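Ondumthorpe open day in June, worth the trip?

Posted by kirnby_lad
Thinking of taking my two. Is there much going on at the robot benches?

Toprak
We loved it! Get there early and you can stand right by the table.

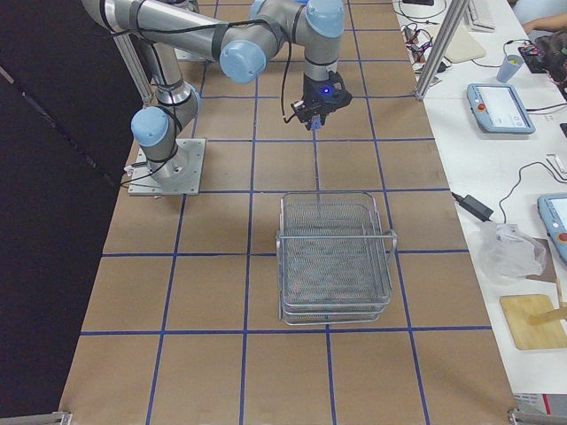
Robot arm over the wire basket

Tickets were £3 each and we queued for ages.
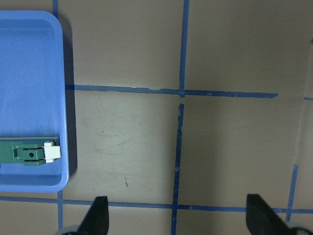 Is there parking?
Use the field, 18 spaces by the gate fill first.

The two-armed bench was my favourite — so fiddly!
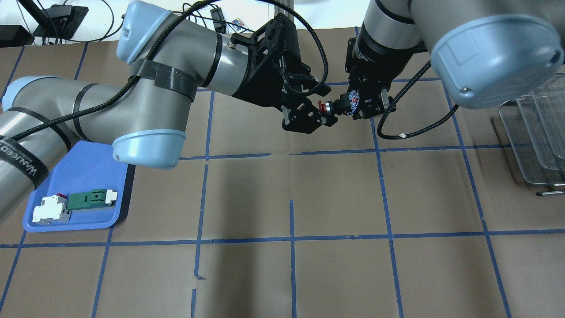 Can children come?
Under-16s need an adult.

vurkarmont698
Bit noisy for me.

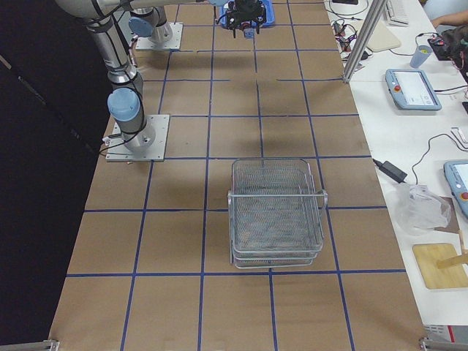

My lad wants one now, obviously. He drew the blue tape grid all over our kitchen lino, mesh basket and all.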